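Bench Equipment Planning Notes — README

Maintained by Orest Stetsiuk and Liudmyla Pylypenko. Last reviewed in July.

What this folder is

These notes go with the budget sheet for the second manipulation station. They record what we own, what we intend to buy, and what we decided against. The sheet holds the prices. This file holds the reasons, so that whoever places the orders next does not have to go back through old messages.

The folder contains:

budget.csv — one row per item, with supplier, unit price, quantity and status
quotes/ — the quotes as received, not edited
stills/ — pictures of the first station in use
open_items.txt — questions waiting for an answer

Scope

The station is for tabletop work with household furniture parts: drawers, doors, handles and the small goods that go in and on them. It covers one arm, one gripper, a wrist camera, at least one fixed camera, a table and the objects. Computers and storage are paid from another budget line and are not listed.

The total approved for the station, leaving out the arm, is $2,507. Of that, $2,000 is committed. The rest is for spares and for things we have forgotten.

Existing station

The first station is the reference for the purchase list. Where the sheet says "same as station one," it means the setup in stills/. 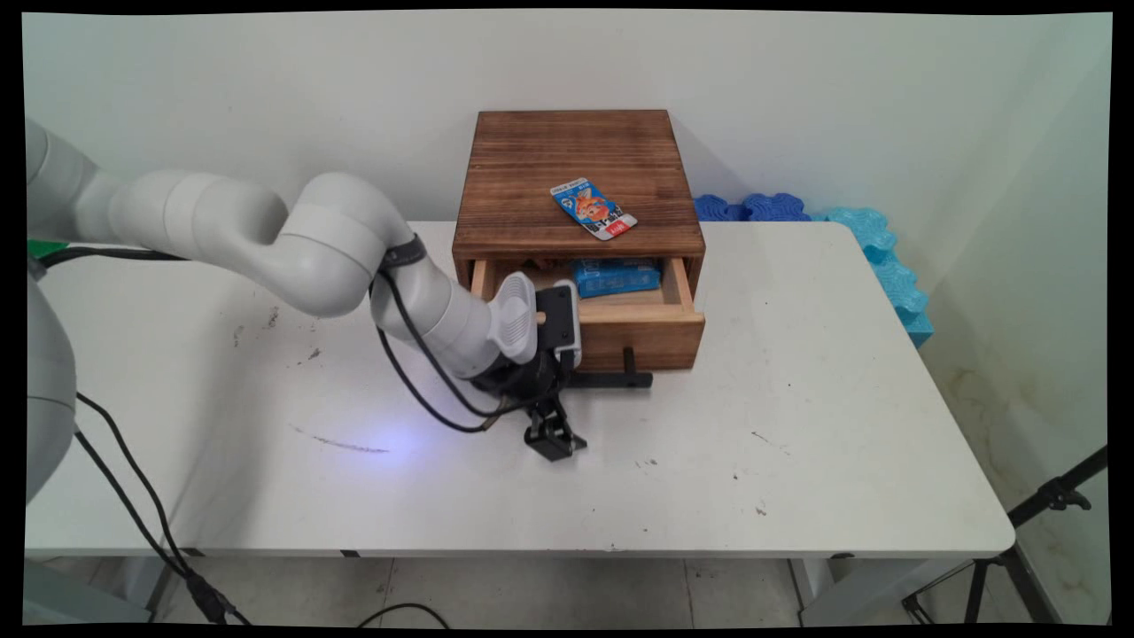 Station one: arm at the small wooden cabinet, drawer partway out.

Points from the first station that affect what we buy:

Table. A white top is fine for the cameras but shows every scuff. We considered paying for a harder surface and decided to buy the same table and accept the marks. Check the depth before ordering. The arm base, a cabinet and a camera stand all need to fit on or beside it.

Cables. The gripper cables need enough slack to loop back along the forearm, and the base cables have to reach the floor. The standard cable set from Zustier is too short for this. Order the long set. It costs more and has a longer lead time, so it goes on the first order.

Camera stand. A tripod with thin legs works, but it takes floor space next to the table and people kick it. The sheet has a clamp mount from Gekidar as an alternative. We would like to try one clamp before replacing any tripods.

Foam. Interlocking foam pieces are cheap and useful along the edges of the table. One pack covers a station with pieces left over. Color does not matter.

Furniture and handles

Furniture is the smallest part of the budget and took the longest to agree on. A small cabinet with one drawer is enough to start. We buy from the Palamarchuk workshop, which sells single units and will supply them with or without handles fitted.

Handles should be bought separately and in more than one shape. The dowel type and the bar type call for different grasps, and a station with only one of them gives a narrow set of recordings. Matte finishes are preferred over polished ones. Polished metal picks up the room lights and makes the wrist view harder to use.

Liudmyla keeps the handle list. Before adding a handle, compare the bar thickness with the gripper opening on the data sheet. Two handles were returned on the last order for this reason and we paid the postage both ways.
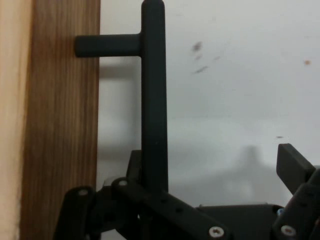

Wrist camera view: black handle on a wood-grain board, gripper in the foreground.

The wrist view is also why the camera mount has its own line in the budget. The gripper takes up the bottom of the picture whatever we do, and a mount that sits lower would lose more of the handle. Stay with the current mount height. The Wusa mount is cheaper but cannot be adjusted, and we have removed it from the list.

Spares

Gripper parts wear out before anything else does. The sheet allows for:

2 sets of finger links
one box of 100 screws, in the size given in the gripper manual
one spare wrist camera cable
one spare base cable

The screws are sold in smaller bags at almost the same price, so take the box. Do not mix them with the screws for the cabinets — they look alike and the threads differ.

A full spare gripper was requested and not approved. If both sets of finger links are used up before the next budget, raise it again.

Small objects

Snack packets and similar packaged goods come from the supermarket and are paid from petty cash. Keep the receipts in the envelope by the door. Replace a packet when the print is worn or the seal has opened. Buy duplicates of anything used in a long recording, as packaging designs change without notice.

Order of purchase

1. Long cable set and table
2. Camera mount, fixed camera, one clamp mount
3. Cabinet and handles
4. Spares
5. Foam and remaining small items

Step 3 can move ahead of step 2 if the workshop has a cabinet in stock. Nothing else depends on it.

Known gaps

Lighting has no line in the sheet. Station one uses the room lights, and shadows from the gripper fall on the wall and the tabletop. A diffuse lamp might help, but we have not tested one and have no quote.

Shipping is estimated for the table only. Ask each supplier for a delivered price before committing.

The long cable set has one supplier. If Zustier cannot deliver, ask Orest before buying extensions.

Changes

Send changes to Orest for the budget sheet and to Liudmyla for the handle list. Put the old price in the notes column when you update a row. Do not delete rows for rejected items; set the status to "dropped" and leave a short reason.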